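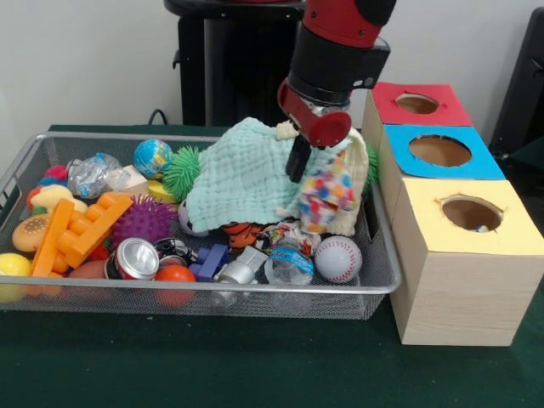 Figure 5. A mixed tray. Cloth lies over the middle of the heap; harder toys and packaging fill the left side and the front.

3.2 Does a full tray count as a sorted one?

Much of the advice on household clutter rests on the catch-all: one open container, kept within reach, into which small things go at the end of the day. The Penar guidelines treat a floor cleared in this way as a floor tidied. We are not convinced. A rubber duck, a crushed drinks can and a coiled cable can share a wire mesh tray (Figure 5), and a household using the Penar checklist would score full marks for it. The can is rubbish by most people's reckoning, and so perhaps is the clear plastic wrapper towards the back. The checklist has no column for either.

Cloth makes matters worse. In Figure 5 a pale green towel drapes over some of the toys, and a dotted bag stands bunched against the side with a spiky ball showing behind it. Anyone listing the contents from above would be guessing at what lies under the towel. Asfaw's method asks for exactly such a list, made by eye, and reports it as a full count. Of the 339 items logged in our own homes, 18 came to light only when a cloth was lifted – a small share, but these were often the things people had been hunting for.

We also doubt the usual split between 'toys' and 'household'. The yellow foam block could go either way, and so could the small white box. Our coders disagreed most over balls: some put a spiky massage ball with the toys, others with bathroom things, and the Clitard categories gave them no help. The same scheme has a heading for play food, under which a toy hamburger sits happily enough, but a plain lemon shape caused long arguments.

The Mimix survey claims that open trays cut searching time. It may be so for flat, single-layer storage. For heaps we found no gain in nine homes, and the survey does not say how deep its trays were filled. Depth was measured in our second round of visits, in March, and is taken up in the next section.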